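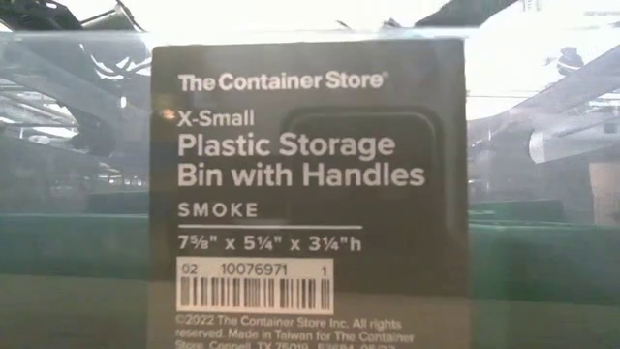
Plastic Storage Bin with Handles, X-Small, in Smoke. Label of The Container Store, dated ©2022.

Small Containers: Gallery Page
Vimside Museum of the Household, Department of Everyday Objects

The Small Containers gallery presents objects made to hold other objects: bins, boxes, tins, trays and drawers in common use in homes and workplaces. The display occupies the Sfeir Room on the lower floor and includes 113 pieces. A selection is listed on this page with the wall text prepared for each. The full list is held at the reading desk and may be consulted during opening hours.

The gallery was arranged by Palesa Gumede, Keeper of Everyday Objects, and opened in September 2025. Pieces are grouped by use. Within each group the smallest is shown first.

Group One: Shelf and Cabinet

Plastic storage bin, X-Small
Translucent plastic, smoke tint. The label gives the dimensions as 7⅝" x 5¼" x 3¼"h and the place of manufacture as Taiwan. The product name and size are in white and light gray type on a dark ground, with a barcode sticker lower down and fine print below that. The color name, SMOKE, is set in widely spaced capitals.

The label has been kept in place. It is the department's practice to retain retail labels on recent acquisitions, including price stickers and barcode stickers where these have survived. A label of this kind records the maker's or seller's name, the size and the color in the words a shopper would have read. Once it has been peeled away, that information is rarely recovered.

Visitors often ask about the tint. Clear and tinted bins serve the same purpose on a shelf, though a tinted wall softens the view of what is inside. In a bathroom cabinet or on an open pantry shelf, many households prefer it for that reason.

Spice rack insert
Painted pine, three steps. Made at home to fit a cabinet now lost. Pencil marks on the underside record two earlier attempts at the width.

Stacking pantry boxes
Set of four, clear plastic with white lids. The second lid is a replacement and closes more tightly than the others.

Shelf riser
Coated wire. Used to raise cups above saucers. The feet have been fitted with felt by a previous owner.

Group Two: Drawers

Cutlery tray
Beech, five sections. The long section at the side was cut down to make room for a bread knife.

Drawer dividers
Spring-loaded, in pairs. Shown open and closed – the difference in length is greater than most visitors expect.

Button tin
Printed tinplate, formerly for shortbread. It contains 40 buttons, which are displayed with the lid removed. The buttons came with the tin and have been left in the order in which they were received.

Desk drawer organizer
Molded plastic, black. One compartment still carries a ring of dried correction fluid.

Seed packets in a card box
The box was divided by month with strips cut from breakfast cereal cartons. The strip for December holds no packets and has been reused for string.

Group Three: Under the Sink and Behind the Door

Cleaning caddy
Gray plastic with a center handle. The handle was repaired with wire on one side. Caddies are among the most heavily worn objects in the gallery, and this one was in daily use until it was given.

Bag of bags
Cotton tube, elastic at both ends. Sewn from a pillowcase. Visitors may handle the copy mounted beside the case.

Over-door rack
White coated steel, 24 pockets of clear vinyl. Sold for shoes and used by its last owner for cloths, brushes and light bulbs. Her handwritten list of contents is displayed alongside – two pockets are marked "do not know."

Peg basket
Willow, with a hook. The lining is later than the basket.

Group Four: The Workroom

Parts cabinet
Steel case with plastic drawers. From the repair counter of Rinow, a small appliance workshop in Vimside. The drawer labels were typed on gummed paper and several have been overtyped as the stock changed.

Sewing box, cantilevered
Stained beech. The trays open outward in steps. The bottom compartment was used for patterns and is too shallow for them. The folds show where they were pressed down.

Jars under a shelf
Glass, with metal lids screwed to the underside of a board. The contents are nails, washers and cup hooks. The arrangement has been copied exactly from photographs supplied by the family.

A Note on Sizes

Storage products are sold under many size names, and these names are of limited help when comparing one range with another. For this reason the department records every container by its measured length, width and height, and adds the printed size name as a separate entry. Where a label already states dimensions, both the printed figures and our own are kept.

For a household planning its own shelves, the same method is recommended. The inside of the cabinet should be measured first, including hinges and any pipework, and the opening measured again with the door in its usual position. A bin that fits the shelf may still fail to pass the door frame. Handles and rims should be counted in the width. It is also useful to measure the tallest item to be stored, as a low bin will hold tall bottles upright but will not prevent them from tipping when it is pulled forward.

Fractions cause more difficulty than any other part of the exercise. Two bins side by side on a narrow shelf may be defeated by a quarter of an inch. Paper templates, cut to the printed length and width and laid on the shelf, are the simplest check available. A table of paper and scissors is provided in the Sfeir Room for this purpose, and visitors are welcome to take their templates home.

Care of Plastic Containers

Plastic objects in the gallery are dusted with a soft, dry cloth. They are kept out of direct sun and are never stacked while on display. Adhesive labels are left untouched, and any lifting corner is reported to the department before treatment is considered. Lids are stored beside their containers and off the rim.

Visiting the Gallery

The Sfeir Room is open during regular museum hours and is reached by the main stairs or the elevator beside the cloakroom. Seating is provided at both ends. Drawers marked with a green dot may be opened by visitors. All other cases are to remain closed.

A group tour lasts 40 minutes and is limited to 11 people. School parties should reserve in advance through the education office. Large-print copies of the wall text are available at the entrance and should be returned to the rack after use.

Offers of Objects

The department continues to collect small containers in ordinary use. Particular interest attaches to pieces that have been altered, relabeled or put to a purpose other than the one for which they were sold. Contents are welcome. Owners are asked to leave the object as it is – without washing it or removing any sticker – and to write a short account of where it was kept and what was kept in it.

Objects should not be brought to the museum without an appointment. Offers are made on the Furnotar form, available from the reading desk, and are reviewed by the Keeper. Objects that cannot be accepted are returned to their owners at the front desk.

Photography for personal use is permitted in the gallery without flash. Requests to reproduce images from this page should be addressed in writing to the Department of Everyday Objects, Vimside Museum of the Household.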